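# What gets borrowed and what stays on the shelf: a year of loans at the Gillow toy library

Laine Jõgi and Evie Gosling, Childhood Studies, second-year project

## How we came to the topic

We both wanted to do something on play, and we both wanted to do it somewhere we could get to by bus. Evie had been taken to the Gillow toy library as a small child and remembered a garage with a lift that you wound up by a handle, and how cross she had been when it had to go back. When we rang up to ask whether the place still existed, it did, and the librarian invited us to come along in March and see what we made of the loan books.

The question we started with was a very plain one: which toys do families take home, and why those? We had read a fair amount in our first year about what children are supposed to gain from different kinds of play, but much less about the grown-up standing in front of the shelves with a pushchair and ten minutes to spare. As it happens, that grown-up became the person our project was mostly about.

## The library

Gillow toy library is in a long room behind the Pearce building, with low shelves down both sides and a rug at the far end. Families pay a small yearly fee and can have three toys at a time for four weeks. There is a second collection at Flosovow, which is really one big cupboard in the health centre, and toys move between the two when somebody asks for one. We left Flosovow out of the counting, as its loans are written on loose cards and quite a few of the cards had no dates on them, but we did talk to parents there.

## What we did

We copied one full year of the Gillow loan book into a spreadsheet. That came to 1503 loans, and it took a great deal longer than we had put in our plan. The handwriting changes several times over the year and one writer used a private shorthand for everything with wheels (we got the hang of it by the summer entries). We sorted each loan into one of eight groups: building, vehicles, pretend play, puzzles and shape toys, music, ride-on and outdoor, baby toys, and games with rules.

After that we interviewed 17 parents and carers, most of them while their children were playing on the rug, which is why our recordings have so much xylophone on them. We asked each person to tell us about the last thing they had borrowed and let the conversation go where it liked. The interviews lasted anything from five minutes to most of an hour.

Our written limit was 3000 words for the full version, and this is the shorter one prepared for the display evening, so the tables have been left out.

## Findings: size matters more than we thought

Ride-on and outdoor toys were the largest group by a long way, and pretend play came second. The reason parents gave was nearly always room. They borrowed the things they didn't want to own. A slide or a toy kitchen is lovely for a month and then you would like your hall back, and several people said so in almost those words. One grandmother had borrowed the same cooker five times, always for the school holidays, and had a corner of her dining room she called the café.

Small toys did much less well, even the good ones. Puzzles and shape toys came sixth out of our eight groups, which surprised us both, because they take up two whole bays of shelving and are in beautiful condition. Parents told us they already had something similar, or were frightened of losing a piece. The library charges nothing for lost pieces, but only four of the people we spoke to knew that! It is written on the back of the membership form, where we wouldn't have found it either.

## A closer look at shape sorters

Because the shape toys were so little borrowed, we gave them a section of their own. A shape sorter asks a child to do several jobs at once: to notice an outline, to choose a place for it and to turn the hand until the two agree. Cylinders are the friendly ones. A round peg held upright can be turned any way you please and it will still suit a round hole, so a cylinder is often the first success a child has, well before the square and a very long time before the star. 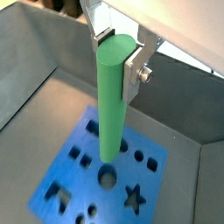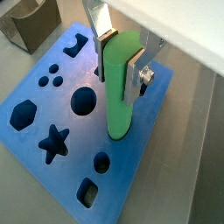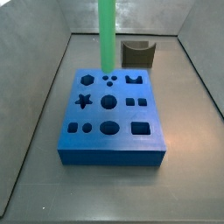 *Figures 1-3. Green cylinder and blue shape-sorting board.*

The parents who did borrow shape sorters were very fond of them. One father said his daughter had no interest in the holes for the first fortnight and used the pieces as people, with the cylinder as the dad. Another carer had noticed that her twins went about it in opposite ways, one trying every hole in turn and the other looking for a long while before moving at all. Neither way seemed quicker to her. We would have liked to follow this up, but watching children closely would have needed a different ethics form and we had left it too late in the term.

The Dedotow stacker, a set of nesting cups that the library keeps next to the sorters, was the exception in this group. It went out more often than all the sorters together. We put this down to its being on the top shelf, at adult eye level, and the librarian agreed to swap it with a sorter for a few weeks so that we could see. The sorter went out twice in that time and the stacker kept going out just as before, so our theory did not get very far. Laine now thinks people simply like cups.

## Who does the choosing

We had expected children to choose. In the interviews, the usual pattern was that the child picked one toy and the adult picked two, and the adult's choices were quieter, smaller or better for rainy days. Toys with batteries were sometimes "accidentally" left behind on the rug. Children over four had more say, and games with rules were almost always chosen by them.

Several parents said they had learnt what to borrow by seeing another child enjoy it on the rug. This doesn't appear in the loan book at all, and we would never have known about it without the interviews.

## What we would change

We would begin the interviews sooner and copy fewer months of the book, perhaps one in each season. We would also split up our pretend play group, which ended up holding everything from a doll's teacup to a market stall taller than Evie.

We have suggested to the library that the note about lost pieces goes on the shelves themselves, in large letters, beside the puzzles. The librarian has asked us to make the sign, and Laine is doing the lettering.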